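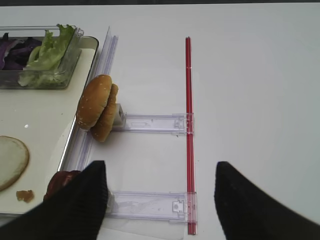

Everyone has an opinion about burgers and almost all of them are about the meat. Fine. Boring though. What I care about is the lay-out, the ten minutes before anyone eats, when it's all in bits on the table and could still go wrong.

Abenezer Hadgu runs the Saturday-style lunch hatch at Hosley, open till 4, and on a busy March shift he'll send out 82 burgers. Small place. One table, one tray, a queue. His rule is that everything lives in the same spot every time. Tray on the left, salad at the far end, patty nearest your hand.

"If you're looking for the lettuce you've already lost," he told me, wiping down. Didn't look up once.
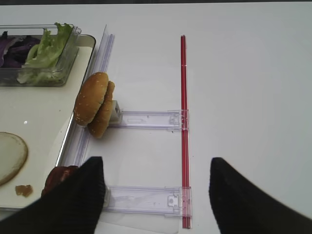
The salad tub is where most home cooks come unstuck. They chuck it all in together. Cabbage and lettuce share a tub perfectly well, purple one side and green the other, but keep them apart till the last second. Shredded cabbage is tough, it can sit. Lettuce can't. Tear it, don't chop it, and pile it high enough to grab without digging about.

Clear tub, too. You want to see what's running low without lifting anything. Hadgu buys his from Özkan, the catering shop, and has had the same 7 for years. Lids long gone.

Then buns. Sesame, always, in his book. He stands them on edge, top and bottom together, so the two halves don't get muddled up and you're not laying them flat all over the worktop. I tried this at home with a plate rack and it works a treat. Flat buns eat up space. Flat buns also collect elbows. 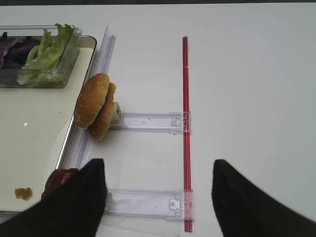
Order of building, then. Hadgu goes bottom bun, sauce, patty, cheese, onion, tomato, cabbage, lettuce, lid. I swap the cabbage and the lettuce, becuase I like the crunch right under the bread. He thinks this is mad. The cook at Jostberg, two streets over, puts lettuce at the very bottom as a sort of raincoat for the bun, and I've had worse ideas put in front of me.

Sauce is Zanix, the smoky one, thin scrape on both halves. Thin! A burger that slides is a burger eaten with a fork.

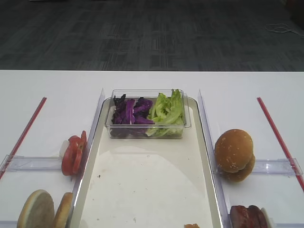 How thick should the tomato be?

About as thick as a pound coin or a touch more, from a firm tomato, with the slices kept well away from the bread until you build.

He salts his slices first and gives them 16 minutes. I give mine however long it takes to find the napkins. Stand them up or lean them on something if you're short of room, and a bit of kitchen paper underneath does no harm.

Crumbs: leave them. Wipe beteween batches and not before, or you'll be at it all afternoon while the patties go cold. The hatch shuts at 4 and he's usually out of onions by then.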